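Please Let Me Wait

Lorna Aitken
13 June 2021

My dentist has put a television in the waiting room. It hangs high in the corner and it plays, without pause, short films about other things my dentist can sell me. Before the television there was a fish tank, and before I had any opinion about fish I was already fond of it.

I came to this country as a grown woman, and waiting was the first thing I learned to do here properly. In the town where I was born people do not wait, they gather. You push a little, you complain to the person beside you, and in this way you learn who is getting married. Here I found a queue for the bus, silent and very straight, and I thought everybody must be sad. After a year I understood that they were resting.

I want to defend this rest, as I see it being taken away. At the surgery there is now an app which tells me I am number two in the line. At the post office a voice calls a number and then recommends insurance. When I telephoned the council in September about my bins, a recording thanked me for my patience every minute, so that I had no chance to be patient. I would have preferred the silence, or even the bad music.

My neighbour Torquil Kerr does not agree with me. He says that waiting is time stolen from poor people, because the rich pay to skip it. I think he is right about this, and it is the strongest thing one can say against me. A mother who stands for two hours at an office with a small child is not resting. I do not ask for longer queues.
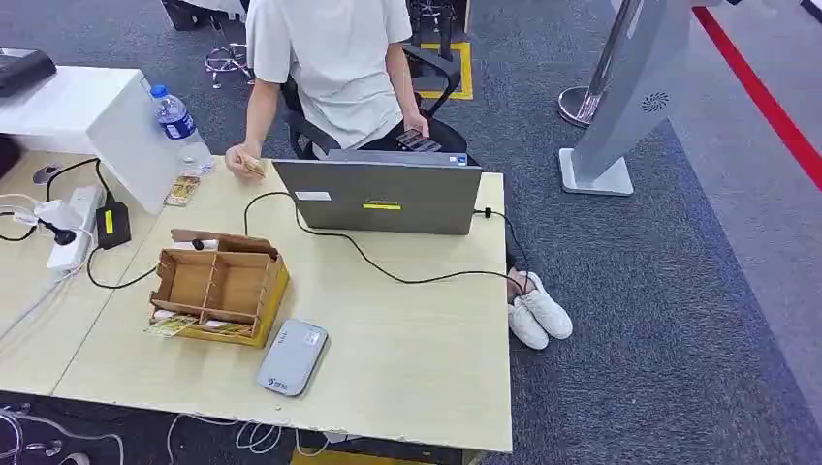
What I ask is smaller. If I must sit for ten minutes, let them be my ten minutes. Most of us will look at the telephone anyway, I know, and I do it also. But I chose the telephone – I did not choose the film about whitening.

Last month I asked the receptionist if the sound could be turned off. She was very kind and she could not find the remote control.

Recent articles
In praise of the short walk – Fraser Pollock
What my mother's recipes leave out – Agnes MacLeish
Who still writes letters? – Ross Halliday

We use cookies to improve your visit. By continuing to read you accept our cookie policy. Accept | Manage settings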